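Demostraciones con pinza de mano: lo que cambió al filtrar por contacto

Llevo desde diciembre con esto y ya tengo números suficientes para escribir algo. Resumen para quien tenga prisa: quitar demostraciones malas ayudó más que grabar nuevas, pero solo cuando «mala» se define por lo que pasa durante el contacto. Filtrar por duración o por suavidad de la trayectoria apenas sirvió.

Punto de partida

En la entrada anterior conté el montaje. Dos pinzas de mano, una por brazo, cada una con su cámara, y una política bimanual entrenada por imitación con Flaka, el código de entrenamiento que mantiene Bevan Waaka. Sin teleoperación. Las trayectorias se reconstruyen a partir del vídeo y los datos inerciales con Ziltine, y lo que sale de ahí entra en el entrenamiento casi sin tocar.

La familia de tareas se llama Deschamps en nuestras carpetas y son todas de mesa: apoyar, sujetar, empujar, presionar sobre piezas con agujeros o ranuras. Las elegí porque el error de posición se nota enseguida. Si la pinza llega unos milímetros desplazada a un vaso, lo agarra igual. Si llega desplazada a una ranura, se apoya en el borde y empuja plástico.

Grabé 400 demostraciones. La política entrenada con todas ellas acertaba en 26 de cada cien intentos, medido siempre con las mismas posiciones iniciales marcadas en la mesa. Esperaba más.

Qué tenían de malo las grabaciones

Estuve un domingo entero viendo vídeos a velocidad doble. Los fallos de reconstrucción evidentes (saltos, deriva en la orientación) eran pocos y Ziltine ya los marca. El problema gordo estaba en otra parte, en los últimos segundos antes de tocar y en los primeros después.

Cuando uno sostiene la pinza con la mano, el cuerpo corrige sin avisar. La punta toca, nota que no está bien, se levanta un poco, gira la muñeca y vuelve a bajar. Para quien graba es un solo gesto. Para la red son dos o tres objetivos distintos con casi la misma imagen delante, y lo que aprende es el promedio, que cae justo entre dos ranuras.

También hay un problema de punto de vista. Con dos pinzas, la cámara de una suele ver a la otra trabajando, y esa imagen resulta ser la más informativa de las dos durante el contacto. La cámara propia tiene la punta encima del objeto y ve poco. La otra, si está colocada con algo de distancia y con los dedos abiertos, ve el objeto completo y el punto donde se aprieta.
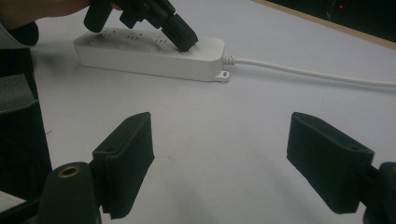 El filtro

Lo llamé Venance por no llamarlo filtro2. Es sencillo y cabe en un archivo. Para cada demostración hace lo siguiente:

Busca el primer contacto, combinando la velocidad de la punta y el cierre de los dedos.

Cuenta las inversiones de dirección en una ventana corta alrededor de ese instante.

Comprueba que al menos una de las dos cámaras tenga el punto de contacto a la vista durante toda la ventana.

Si hay más de una inversión o si se pierde la vista, la demostración se aparta. No se borra – la guardo en otra carpeta, porque el tramo de aproximación sigue siendo aprovechable para otras cosas.

De las 400 quedaron 241. Me pareció una barbaridad tirar tanto y estuve a punto de relajar el umbral. Lo dejé como estaba por pereza, y menos mal.

Resultados

Misma arquitectura, mismos hiperparámetros, mismas posiciones iniciales. Con el conjunto filtrado la política subió a 36 de cada cien. No es para tirar cohetes, pero son diez puntos usando bastantes menos datos. Un subconjunto del mismo tamaño elegido al azar quedó por debajo del conjunto completo, así que la mejora viene de la selección.

Filtrar por duración total no movió nada. Filtrar por suavidad empeoró un poco. Sospecho que las demostraciones más suaves son las que hice con más prisa y menos cuidado al llegar, aunque eso no lo he comprobado.

El condicionado cruzado, es decir, dar a cada brazo también la imagen de la cámara contraria, lo tengo a medias. Las primeras pruebas van bien en las tareas de presionar y mal en las de sujetar, donde la segunda pinza se mueve mucho y su imagen cambia demasiado.

Pendiente

Bevan propone no apartar las demostraciones con correcciones y en su lugar recortarlas: quedarse con la aproximación y con el último descenso, y tirar lo del medio. Tengo dudas con el empalme, porque la pose de la muñeca no coincide a los dos lados del corte, pero lo voy a probar con las que ya están apartadas. También quiero repetir la medida con otra persona grabando, que de momento todas las manías del conjunto son mías.

El código de Venance lo subiré cuando le quite las rutas absolutas.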